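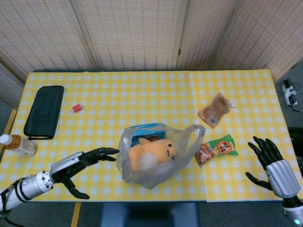 I've been meaning to write about bags for weeks now, and I keep getting distracted by the kettle, the weather, the state of the spare room and everything else. Bags are where most of my working hours have gone this autumn. My job, for those who've wandered in from the knitting posts, is to drive a pair of robot arms with hands on the ends of them, and to do small household jobs with them over and over while everything gets recorded, so that a learning system can be shown how the jobs go. At the moment the job is shopping. There's a thin plastic carrier with something already in it (a yellow-orange plush toy and a blue packet, on this particular go), and there are other bits lying out on the checked cloth, a snack packet and a brown pouch with a little white cap and so on, and the left hand has to get itself up against the side of the bag and mind it while the right hand goes and fetches. It sounds like nothing at all. My mum packs a bag while talking on the phone and looking for her glasses.

Home About Archive Knitting Work things Say hello

Anyway, I started in February, and I remember writing back then that I expected to be bored by Easter. I wasn't! I was often cross, but that's different. We call each go an episode, and our set has the name Falemo, which came from a list that somebody had stuck up by the sink and which I've grown very fond of. As of 18th October there are 1459 episodes in Falemo that we've kept. I had a slice of ginger cake over it. The bag jobs make up 232 of those, and I can tell you that those 232 have cost me more sighing than all the rest put together.

Thin plastic is such awkward stuff. A box stays the shape it was when you last looked at it, and a bag doesn't feel any need to. You nudge it and one side folds in, you let go and it comes halfway back, and the handle you'd been planning to hook a finger through has flopped over the opening like a fringe that needs cutting. When I first sat down to it I did what I'd do with my own hands, which is to pinch the rim and give it a shake. Please don't try this with a robot hand. I had a packet of biscuits on the floor and a bag on my wrist (its wrist, I should say, though you do start to say "my" after a while, and I've given up correcting myself).

What I do now is much slower and much duller to watch. I bring the left hand in low with the fingers straight, and let them come up to the plastic as gently as I can manage, and then I stop. I stop for longer than feels sensible. The temptation is to get both hands going at once, like a pianist, and you can do that, but the goes where I've done it are nearly always the ones I end up throwing away. With the left hand settled, I can give the right one all my attention, and open it out above the cloth before I bring it down. If the fingers are already spread by the time they arrive, you've got room to be a bit wrong. If you're still opening them as you go down, you knock the thing away from you and have to chase it across the table, and then you've recorded a lovely example of chasing.

We do keep some chasing, I should add. I argued for this! For the first couple of months we kept only the tidy ones, the goes where everything went in first time and the hands looked as if they'd been doing it all their lives. Then we trained on those, and the first time the system dropped something it had no idea what came next. It hovered. It closed its fingers on the air where the packet used to be, very politely, and carried the air over to the bag and put it in. I laughed so much I had to go and stand in the corridor. It had never once been shown anybody making a mistake and putting it right, so how was it to know? Since then, if I fumble and recover in a reasonable way, it goes in, with a note beside it. If I fumble and then fumble again out of temper, it goes in the bin.

The objects matter more than I'd have guessed, too. I do a lot of the buying for the table now, and I've become a very odd customer. I stand in the shop at Orkstead squeezing things. I like packets with crimped ends, as they give a fingertip something to catch on, but you can't have only those or the system decides that everything in the world has a crimped end. So you want slippery things, and floppy things, and a bottle of something with a bit of weight in it that sloshes, and a pouch with a waist to it, and something tiny like a memory stick that makes everybody groan when it comes out of the box. I'm one of the groaners. A memory stick lying on a tablecloth is about as friendly as a fish bone. You come down on it with fingers made for bigger things, and it slides under the tip of one of them, and there you are, pressing it into the cloth and wondering what you did to deserve it.

Soft toys are my favourites, since I'm allowed favourites on my own blog. They forgive you. You can get hold of a soft toy by more or less any bit of it and it'll come along. We use them early in the day while I'm warming up and I haven't had my second cup of tea, and I suspect the numbers for soft toys look rather better than they should for that reason alone. I've said as much in the notes.

We had a visit from the Laaksonen people a little while back, who do something similar with kitchens, and we compared our rules over sandwiches. Theirs are stricter about laying things out. They have a plan for every table, with the places worked out beforehand, and they follow it to the letter. We've always been looser, and I put things down more or less as they'd land if you'd emptied your pockets, some of them straight and some at a slant, and then I look at it and move anything that's ended up where I always put it. That last bit is harder than it sounds. I'm right-handed and I've got habits, and if I don't watch myself the packets drift over to the right a bit more each time until the left side of the table looks like somewhere people have stopped visiting. I came away from that lunch thinking we ought to have a plan for at least some of the goes. They came away wanting a tablecloth.

The tablecloths were my idea as well, while I'm boasting. In the beginning we worked on a bare top, and everything looked marvellous, and then we put a cloth down for a visitor's benefit and the poor system couldn't find a thing. Now we change them about. Checks are a good hard test, all those lines crossing behind whatever it is you're reaching for, and I don't iron the creases out either. People's tablecloths have creases in them. Mine certainly do.

I get asked whether my arms ache, and yes, they do, mostly across the tops of the shoulders. I do five goes and then I get up, however well it's going, and walk to the end of the building and back. The rule's my own and I broke it all through the summer and was sorry. Hestska, who built the setup I sit in, recommended a break every hour, but I find that if I wait for an hour I've already gone stiff and started rushing, and rushing shows.

The plan for the rest of the year is to get the bag jobs up to 600, with a good share of them using the really thin bags that crackle, and then to have a go at tying the handles together. I had a little try at that last thing one afternoon, not recording, just to see. I'll need a great deal more ginger cake. Next time I'll put up the pattern for the grey mittens, as I promised several of you ages ago, and there's a mistake in row nine of the old one so please don't start yet if you've printed it.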